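Travel light, they said

I have been trying to pack for a weekend away with hand luggage only, and have so far managed to fit in everything except the clothes. The airline allows one small bag under the seat. My bag is small. The seat, on the evidence of my last trip in June, is smaller.

My trouble is the just-in-case pile. Two jumpers in case it is cold, sandals in case it is not, a book for the plane and a second book in case the first one is bad. I own an umbrella that has been to 6 countries and opened in none of them.

Noemí Zepeda, with whom I once shared a fortnight and a very small wardrobe, swears by rolling. I rolled. I now have the same number of shirts, all of them sausage-shaped, and a bag that still won't shut. I moved on to a set of Stulon packing cubes, which are bags you put inside your bag so that you have more bags.

Then there are the liquids. I have stood in the queue behind people pleading for a jar of chutney, and felt very superior, and then had my own hair gel taken off me.

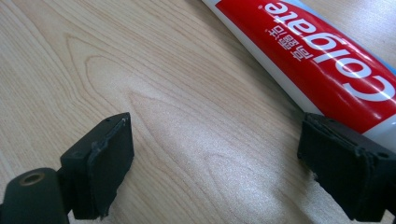
Uriel Tlapale wrote in the comments last time that I should wear my heaviest coat and fill the pockets, and that he once boarded with a pair of shoes up each sleeve. I tried it in the hallway. I could not bend my arms, but the bag did close.

I leave in the morning, early. The umbrella is coming.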